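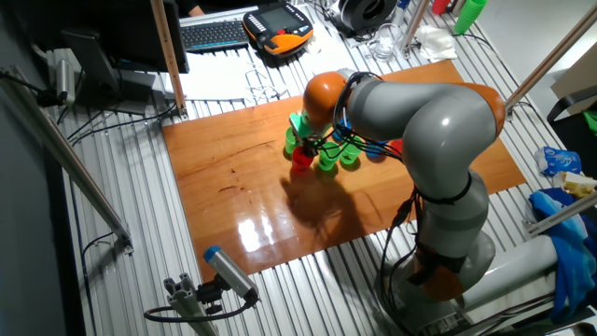 Why do people fail to return a reusable cup when a deposit is waiting for them? In most cases the return point is out of their way at the moment they leave, and the deposit is too small to make them turn back.

4. Distance and deposit at the two sites

Earlier work on cup deposits has treated the size of the deposit as the main lever. Our results from Broltton and Stanstead give it a smaller part. Both towns used the same deposit, the same washing contractor (Gillov) and the same stock of plain plastic cups, but their return rates differed from the first week and stayed apart until the end of the trial in December.

Plastic cups for this kind of use are sold in many colors; Figure 3 shows red, green and blue ones. Color was not a variable in our study. Both towns received mixed stock, and vendors handed out whatever was on top of the stack. We mention it only because several people in the Stanstead interviews believed that each color had its own return point. This was never the case, and the signs were reworded to say so.

Figure 3. Plastic cups in several colors.

4.1 Placement of return points

In Broltton the return points stood next to the exits of the market square. In Stanstead they were placed beside the drink stalls, at the request of the vendors, who wanted the empties close at hand. A visitor who finished a drink while walking therefore had to go back against the crowd to return the cup. On busy evenings this could take several minutes.

Of the people interviewed in Stanstead who had kept a cup, 62 percent gave the walk back as their first reason. Forgetting came second. Only a few said they wanted to keep the cup, and most of these were parents who had bought a drink for a child. The Broltton answers were more scattered and the group was small, so we do not report percentages for it.

4.2 Refund method

Refunds were paid in cash or through the Zoubi app. We had expected the app to raise returns among younger visitors, but we found no clear effect. The app needed an account before it would pay out, and people standing in line with a cup in one hand were not willing to set one up. Those who already had an account used it without trouble. Cash stayed the more common choice in both towns – in Stanstead by a wide margin.

4.3 Loss and replacement

Each site began with 400 cups. Stanstead asked for more stock after 36 days and Broltton after 46. Some of the missing cups came back later through the vendors, who found them on window ledges and in planters during morning cleaning. These were washed and put back into use, but they were not entered as returns, as no refund had been paid on them. Our return rates are therefore a little lower than the share of cups recovered.

Breakage was minor. Gillov removed cups that were cracked or too scratched to come clean, and it recorded these apart from cups that never came back. The two kinds of loss should be kept separate in any cost estimate – a cracked cup still leaves its deposit with the visitor, while a missing one leaves the deposit with the operator.

We did not test a higher deposit. Vendors in both towns opposed it on the ground that it would make the first drink of the evening look expensive, and the trial permit fixed the amount in advance.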